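About Oprea

Oprea makes stage curtains, backdrops and masking drapes for schools, small theaters, meeting halls and trade events. Cutting, sewing, finishing and repair are done in one building in Prorneck. The company was set up by Cristian Nina, who still checks the cutting list for each order before fabric leaves the rack.

What we make

Most orders are for flat or pleated panels in black, gray or navy. Standard panels are sewn with webbing and grommets across the top, side hems of 2 inches and a bottom pocket for chain or pipe. Pleated panels are made at 50 or 100 percent fullness. Fullness is sewn in and cannot be changed later, so please confirm it on the quote.

We stock two fabric lines. Sandeo is a brushed polyester for portable frames and short-term use. Drusovero is a heavier napped fabric for permanent tracks. All panels in one order are cut from a single dye lot with the nap running the same way - mixed lots show a visible shade change under stage light. If you plan to add panels in a later season, ask us to hold yardage from the original lot. We hold it until the end of July.

Backdrops can be used plain or as a ground for lettering and cut-out shapes. Lettering should be light in weight and spread over the width, as a single heavy piece will pull the top hem out of line. Adhesive tape is not suitable for napped fabric.
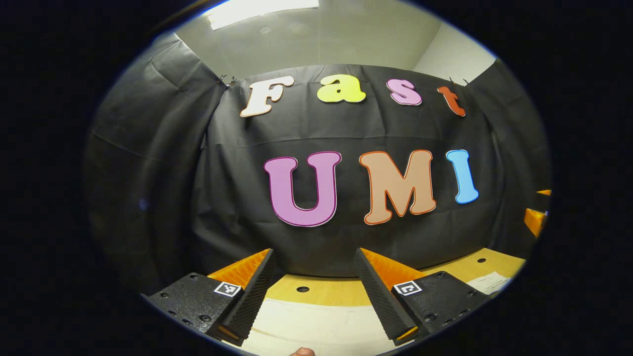

Orders and measuring

Measure finished width and finished height, in inches, from the hanging point to the floor. Do not subtract clearance; we do that at the cutting stage. Track drawings are useful but not required. The minimum order is one panel, and there is no setup charge for orders under 200 square feet.

Repair and cleaning

We repair our own work and that of other makers. Typical jobs are torn grommets, worn bottom hems and replacement ties. Panels must arrive dry and folded, with chain removed. Flame-retardant treatment on cotton is affected by washing and has to be renewed afterward - a new certificate is issued with each treatment.

Workshop and office

Unit 859, Prorneck. Extension 890 for repairs. Deliveries are accepted at the rear door until 3:30 p.m.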